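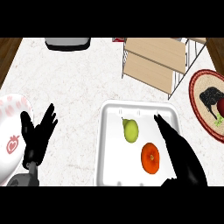 Encimera de mármol blanco con motas rosadas.

Llevo dos semanas mirando encimeras, que es una forma de envejecer como cualquier otra. La cocina de mi piso es de cuando se cocinaba con la puerta cerrada y el fregadero tiene una grieta con forma de Portugal. Había que hacer algo.

Mi cuñado Virgilio, que reformó la suya en octubre y desde entonces ejerce de catedrático, me prohibió el mármol. Que si el limón, que si el vino, que si el azafrán. Según él, una encimera de mármol es para gente que cena fuera. Él puso un compacto gris de la marca Damum y lo enseña a las visitas antes que a sus hijos.

Pedí presupuesto en dos sitios. En el primero, 1.971 euros, con copete incluido y una charla sobre el poro de la piedra. En el segundo, 1.561, sin copete y sin charla, aunque luego aparecieron 200 de «retirada de lo existente». Lo existente, por lo visto, soy yo y mi fregadero.

Mi abuela tuvo mármol toda la vida. Estaba lleno de cercos y ella amasaba encima sin consultar a nadie. Cuando se lo recordé a Virgilio me contestó que eran otros tiempos y otros limones.

El jueves no, que trabajo, pero en cuanto pueda vuelvo a la tienda a por una muestra. Pienso dejarle medio limón encima toda la noche y mandarle la foto a mi cuñado, salga lo que salga.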